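4.2 How small bands talk about a first tour
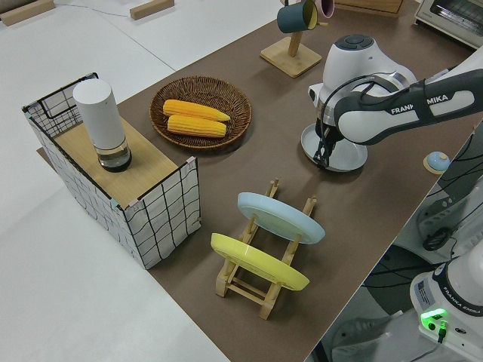
Figure 6. A white fabric box with a black grid pattern, with a wooden board laid across the top.

I'll start this section with a confession, which is that I went into the interviews expecting to hear about songs. I'd drawn up a lovely long list of questions on set lists and rehearsals, and in the first hour with the drummer from Nonau we got through precisely one of them. He wanted to talk about the van. So did everybody else, as I soon found, and by the third interview I'd put my list away and just let people go (Kasun Pramanik, who was sharing the transcribing with me, had been telling me to do that from the start).

The material for this part comes from 24 interviews with members of 8 bands, all of them playing their first run of dates outside their home town. Most of the talks happened in November, either in the back room at Skollilstead before soundcheck or over the phone the morning after, when voices were croaky and tempers a bit short. I've kept the bands' own names where they asked me to and left the rest unnamed.

Money comes up early and keeps coming up. Jalten drove 1,045 miles over their tour and could tell me that figure straight off, along with what they'd spent on fuel. Their singer couldn't remember which songs they'd opened with on half the nights! I don't take this as a sign that she cared less about the music. When she did get on to the playing, she talked about it very closely, down to a bass line they'd changed in the car park one evening and then changed back. It's more that the songs felt settled before they left home and the travelling didn't, so the travelling got the words.

The second thing I noticed was how people spoke about support slots. In Section 3 I described the local scene as quite flat, with bands swapping top billing from week to week and lending each other amps. On tour that goes out of the window a bit. Nonau opened for Sivakumar on nearly every date, and their guitarist kept saying "their crowd" and "their room", even about a venue neither band had played before. Back home she'd have said "ours" without thinking. Olumide Ekwueme has suggested to me that this is plain politeness, the way you'd talk in someone else's kitchen, and he may well be right about some of it. But the same speakers dropped the habit within a week or so of getting back, when they were just as polite and often talking about the very same gigs.

I should say something about the merch table too, as I'd left it out of the first draft and got told off. Several of the people I spoke to treated it as the real measure of a night. A quiet room that bought shirts was "a good one". A packed room that bought nothing was "fine", said in a particular tone that I've tried and failed to show in the transcripts. Drummers and bass players seemed keenest on this way of scoring things, perhaps as they were usually the ones sent out to do the selling. I come back to the split between singers and the rest of the band in 4.3, where the phone interviews are more useful than the ones done before the show.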